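Toy sorting FAQ
Updated 5 Jul 2023

I get a lot of messages about how I keep the toys at our playroom in Wurndale from taking over, so I've put the usual ones together. I'm a mum who runs a small drop-in, so take it all as one person's way of doing things.

How did the sorting boxes start?
With a very bad April. We'd been given two bin bags of bits when Clelska closed its playgroup, and I tipped the lot out on the floor (mistake!) and couldn't face it. I wanted something the children would do themselves, and posting things through holes is about the best game there is when you're three.

Do I need to buy special boxes?
No, any stiff cardboard box will do. Cut a round hole in the top, put a different colour on each one and you're away. I draw round a saucer for small toys and a cereal bowl for the chunky ones. The edges do get tatty after a while - I just stick a bit of tape round when I remember.

What do you put in the basket?
Whatever's been left lying about, really. I like a real jumble, with soft things mixed in among the little toys so there's some rummaging to do. Spiky rubber balls go down a treat, and so do bits of sponge and anything knitted.
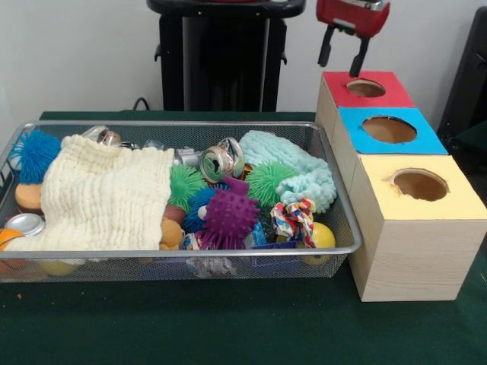
Wire basket full to the brim, with the red, blue and yellow boxes next to it.

Why wire and not wicker?
I had wicker for years and it shed everywhere. Wire you can rinse under the tap, and the sand falls straight through. Do check the rim for sharp ends before you let small hands near it, though.

What does each colour mean?
That's up to you! Ours changes all the time. One week it's bouncy, squashy and hard, another week it's bath, garden and bedroom. With under-threes I don't bother with rules and let them post what they like.

How many toys at once?
I go by how long they'll stick at it. About 19 is plenty for my lot, and I swap a few over when they get bored.

Where do the knitted cloths come from?
Mostly from my own needles, and a few from the Başaran wool shop, which sells off its sample squares. Waffle stitch and anything bobbly are lovely to feel. They all go in the machine at 30, in a pillowcase.

Is it safe for babies?
Not on their own. Anything that fits through a toilet roll tube comes out of the basket before the little ones arrive, and I sit with them the whole time.

Can I borrow a set?
Yes, if you're local. I've got 6 sets on loan through the Comon toy library, and you can keep one for a fortnight. Please bring the boxes back flat if you can, as the cupboard is tiny.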